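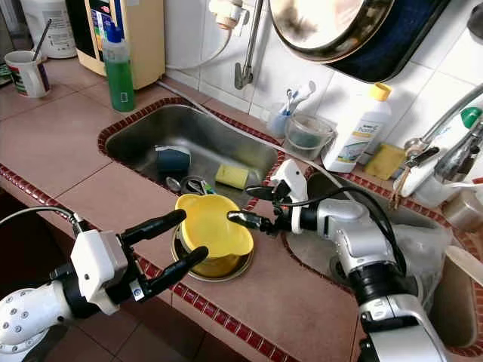

調理器具の貸し出し、プレセシャムで通年に 11月から平日夜も受け付け

グレンディア地方の町プレセシャムで、家庭用の調理器具を住民に貸し出す「プレセシャム台所貸出所」が、11月から通年の運営に切り替わった。これまでは春と秋に期間を区切って開いていた。受付は旧ピュー金物店の1階に置かれ、新たに夜の時間帯にも借りられるようになる。

貸出所によると、試行期間中の貸し出しは延べ2,047件だった。登録しているのは384世帯で、町の中心部に加え、川向こうの農村部からの登録も増えている。貸し出しの対象は158種類。大鍋、蒸し器、圧力鍋、製菓用の型、計量器具、瓶詰め用の道具などをそろえる。

1世帯が一度に借りられるのは最大6点で、期間は2週間。次の予約が入っていなければ1回に限り延長できる。登録は町内に住むか勤めている人が対象で、初回に住所か勤務先を確認できる書類が必要になる。登録料はかからないが、品目ごとに少額の利用料が設けられている。

借り手が多いのは大鍋と保存瓶の道具

貸出所の責任者を務めるグレニス・モスティンさんによると、最も予約が集まるのは容量の大きな鍋だという。親族の集まりや地区の行事に合わせて借りる人が多く、秋はジャムやチャツネを仕込むために鍋と瓶詰め用の道具をまとめて借りる世帯が目立った。

「大きい鍋は年に何度も使わないのに、置き場所だけは一年中とります。古い家は台所が狭く、しまう棚がないという相談が最初からありました」とモスティンさんは話す。

製菓用の型は、誕生日の前になると特定の形に予約が重なる。数字の形をした型は在庫を増やしたが、それでも週末の前に出払うことがあった。反対に、パスタを延ばす手回しの器具は当初の見込みほど借りられず、説明書きを付け直して棚の手前に移したところ、夏以降に利用が伸びた。

計量カップやはかりのように単価の低いものについては、貸し出す必要があるのかという意見も開設時にあった。実際には、引っ越してきたばかりの人や、短期の仕事で町に滞在する人が一式で借りていく例が多いという。貸出所はこうした利用者向けに、鍋、フライパン、ざる、計量カップ、木べらなどを箱に入れた「はじめの一箱」を用意した。箱は1点として数えるため、ほかの器具と合わせて借りることもできる。

目盛りの表記については要望が出ている。町には海外から移ってきた住民も多く、手元のレシピと器具の単位が合わないことがある。貸出所はミリリットルとパイントの換算表を作り、計量器具と一緒に渡している。換算表だけを受け取りに来る人もいるため、受付の横にまとめて置くことにした。

旧金物店の建物を借り上げ

受付と保管場所になっている旧ピュー金物店は、市場通りの角にある2階建ての建物で、店が閉じてからは1階が空いたままになっていた。貸出所は春の試行の際に建物の一部を借り、通年化に合わせて1階全体の賃貸契約を結び直した。

店舗時代の引き出し棚はそのまま使っている。ねじや蝶番を分類していた小さな引き出しには、製菓用の口金や抜き型、鍋ぶたのつまみなどの小物を入れた。引き出しの表には当時の手書きの札が残っており、新しい札はその下に貼ってある。奥の作業場には流し台を増設し、返却された器具をもう一度洗ってから棚に戻す。

床の一部は傷みが進んでいたため、通年化の前に張り替えた。重い鋳物の鍋は壁際の低い段に移し、持ち出し用の台車も入れた。入り口の段差には取り外しのできるスロープを置いているが、幅が狭く、車いすによっては通りにくいとの指摘がある。貸出所は建物の持ち主と改修の相談を続けており、それまでは裏口からの出入りにも対応する。

2階は今のところ使う予定がない。料理教室を開いてほしいという声も寄せられているが、調理設備の設置には別の許可が必要になる。モスティンさんは「教室は貸し出しが落ち着いてから考えたい。まず棚と帳簿をきちんと回せるようにする」と述べた。

予約はオンラインでも 電話受付も継続

通年化に伴い、予約と在庫の管理にはエメックスの貸出管理システムを導入した。試行期間中は紙の台帳と表計算ソフトを併用していたため、同じ鍋に二重の予約が入ったり、返却済みの品が貸し出し中のままになったりすることがあった。

新しい仕組みでは、利用者が自宅から在庫を確認し、受け取る日と時間帯を選べる。器具には番号札を付け、受付で番号を読み取って貸し出しと返却を記録する。返却期限の前日には、登録した連絡先に通知が届く。

電話と窓口での予約も続ける。登録者には高齢の世帯が少なくなく、オンラインだけにすれば使わなくなる人が出るとの声が、春の聞き取りで上がっていた。電話は受付時間内のほか、留守番電話でも受け付け、翌開所日に折り返す。

システムの切り替え時には、台帳の品名をそろえる作業に手間取った。「深鍋」「寸胴」「スープ鍋」と別々に書かれていたものが同じ鍋だった例や、ふたが別の品として登録されていた例があり、現物を棚から下ろして一つずつ照合した。検索の際は、どの呼び名で入力しても同じ品が表示されるように設定してある。

夜間の受付を新設

受付時間は、これまで午前10時から午後4時までだった。11月からは平日に午後8時まで延ばす日を設ける。日中に働いている世帯から、受け取りと返却のどちらにも間に合わないという意見が多かったためだ。夜間に開く日は月ごとに決め、入り口の掲示と予約画面で知らせる。

返却だけであれば、市場通りの図書館の窓口でも預かる。ただし、ガラス製の器具、刃物の付いた器具、電気を使う器具は図書館では受け取らない。大鍋も窓口の台に載らないため対象外とした。図書館に返された品は翌日の午前中に貸出所へ運び、運搬が済んだ時点で返却の扱いになる。

配達は行わない。試行の終わりに一部の地区で要望があったが、車両と人手の費用を利用料でまかなうと、借りるより買うほうが安くなる品が多くなるという。川向こうの地区については、農産物の直売所を受け取り場所として使えないか、直売所側と話し合っている。

破損と紛失の扱い

試行期間中に壊れたり、なくなったりした品もあった。多かったのは保存瓶の金具と鍋ぶたのつまみで、いずれも部品を取り寄せて修理した。耐熱ガラスの皿は割れた分を補充し、予備を増やしている。

通常の使い方で傷んだ場合、利用者に弁償は求めない。紛失した場合や、使用の条件に反して壊した場合は、品目ごとに定めた上限の範囲で実費を請求する。焦げ付きについては試行中に問い合わせが多かった。貸出所は無理にこすらずそのまま返すよう呼びかけており、金たわしで表面をはがしてしまうと再び貸し出せなくなることがあるとしている。

電気を使う器具は、返却のたびにコードと差し込み部分を確認し、年に1度は資格のある技術者の点検を受ける。圧力鍋は、ゴムパッキンと安全弁を点検した記録のあるものだけを貸し出す。初めて圧力鍋を借りる人には、受付で使い方の説明を受けてもらう。

アレルギーへの配慮も求められている。ナッツ類や小麦を使った器具が十分に洗われていなければ、次に借りる人に影響が出るおそれがある。貸出所は、木製の器具の一部を小麦不使用の専用品として分け、色の違う札を付けた。ただし専門の施設と同じ水準の管理はできないとして、重いアレルギーのある人には自宅の器具を使うよう案内している。

器具の寄付は当面、品目を絞る

棚にある器具の多くは、町内の家庭や閉店した食堂から寄せられた。寄付の申し出は今も続いているが、保管場所に限りがあるため、当面は受け付ける品目を絞る。募集しているのは、ふたのそろった大鍋、瓶詰め用の鍋と金具、製菓用の大きな型、料理用の温度計など。マグカップ、皿、プラスチックの保存容器は在庫が足りており、受け取らない。

表面の加工がはがれたフライパンや、取っ手のゆるんだ鍋も対象外となる。持ち込む前に電話か窓口で確認してほしいとしている。開所時間の外に入り口の前へ置いていかれた品が雨にぬれ、使えなくなったことがあった。

地元の商店からは、貸し出しが広がると売り上げに響くのではないかという心配も出ていた。市場通りで生活用品店を営む男性は「安い型や大鍋は前ほど出ない。ただ、借りて気に入ったからと、同じ鍋を探しに来る客もいる」と話す。貸出所は、扱っている器具を町内のどの店で買えるかをまとめた一覧を受付に置いている。

運営費は利用料と寄付金でまかなう。家賃が増えたため、大型の器具については利用料を小幅に引き上げた。計量器具や「はじめの一箱」の料金は据え置いている。料金表は受付と予約画面で確認できる。

冬の行事に向けた予約

年末に使う器具の予約は、11月の初めから受け付けている。七面鳥用の焼き皿、プディング用の型、大人数用のコーヒーポットは例年申し込みが重なるため、この期間に限って延長を認めない。希望者が在庫を上回った場合は、受け取り日をずらせるかどうかを貸出所が順に問い合わせる。

プディングの型は、仕込みの時期と食べる時期が離れている。試行の際には、型に入れたまま保存したいという申し出があり、対応が分かれた。今年は、蒸し上げた後に別の容器へ移して型を返すか、長期用に取り分けた古い型を借りるかを選べるようにした。長期用の型は数が少なく、予約は窓口でのみ受け付ける。

年末年始の休みの期間は、決まり次第掲示する。休み中に期限を迎える品は、次の開所日までに返せば延滞にはならない。初めて登録する人は手続きに時間がかかるため、受け取りを急ぐ場合は閉所の30分前までに来てほしいと呼びかけている。

問い合わせは旧ピュー金物店1階の受付まで。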